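The Washer Test: Ekaette Usman on Why Your Chores Are Still Yours

Ekaette Usman has spent 10 years buying equipment for small workshops, and she has sat through a lot of sales pitches. The latest came from Makhubela, which wants to lease a pair of robot arms to the repair shop she runs in Drornum. The lease was quoted at 660 a month. She said no before the coffee was poured.

"I asked the man one thing," she says. "Can it put a washer on a bolt? He told me it was learning."

It's the sort of answer she collects. Learning, nearly there, next version. She has heard it about folding towels and loading dishwashers, and she has heard it about the small, dull bench work that fills most of a day in her trade. 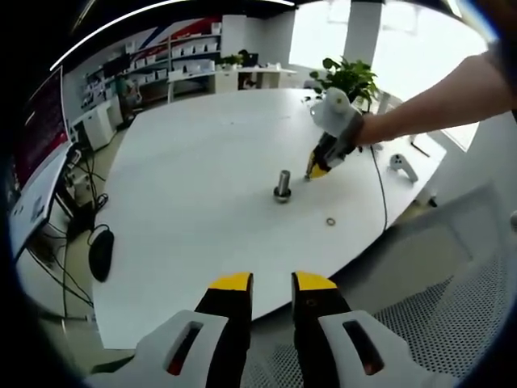

Shop Floor

Usman doesn't hate machines. Her shop has a parts washer she would defend with her life, and she talks fondly about an old drill press. What she objects to is the word "ready."

"Ready for what? A washer lying flat on a table is a mean little thing," she says. "You slide a fingernail under it and you don't even think. Take away the fingernail and now you've got a problem. Most people selling these arms have never picked up 3,000 washers in their lives. I have."

I put the usual argument to her, that the newer systems are taught by people. A person does the job with a gripper in hand, the motion gets recorded, and a robot is trained on the results. Doesn't that get around the old trouble of having to program every move?

"It gets around some of it," she says. "It's a better idea than what they had before, I'll give them that. But look at who's doing the chore. A person is doing the chore. You've hired somebody to do my job with clumsier hands so that a machine might do it later on."

She went to see a demonstration in Plididdale last November, put on by a company called Prarkoton. An arm there picked up a cup, moved it over and set it down. People clapped. Usman asked if they could turn the cup on its side and run it again, and was told there wasn't time.

"There's always time for the cup standing up," she says.
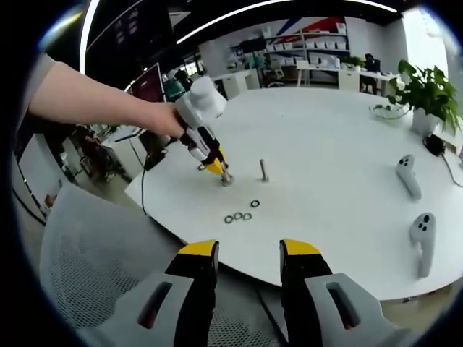
Usman's own yardstick is boring on purpose. She wants a machine to do one bench job through a whole shift, with parts that arrive any old way, and with no engineer standing next to it. Bolts don't worry her much. One that's standing upright gives a pair of jaws something to close around, and she thinks a decent arm could manage that today. The little black rubber washers are another matter, especially when they're lying almost against each other. "You go for one and you nudge its neighbor," she says. "Now the neighbor's moved, and the next move you planned is wrong. I want to see what it does then."

And the house? She laughs at that one. Her sister keeps asking when she can buy something to clear the kitchen table, and Usman keeps telling her to get a tray.

"A house is worse than a shop," she says. "In a shop I can say the bolts live in this bin. Try telling a family where the scissors live."

I asked whether anything would change her mind, and she took the question more seriously than I expected. She'd pay for a machine that sorted loose hardware slowly overnight, even if it got stuck now and then, so long as it knew it was stuck. She has no interest in speed. What she fears is the machine that drops a part on the floor and carries on as if it hadn't.

"I've worked with 2 people like that," she says. "I don't need to lease one."

Makhubela has asked to come back on 26th June with an updated arm. She has agreed to the visit and will be supplying the parts herself, tipped out of a coffee can onto the bench.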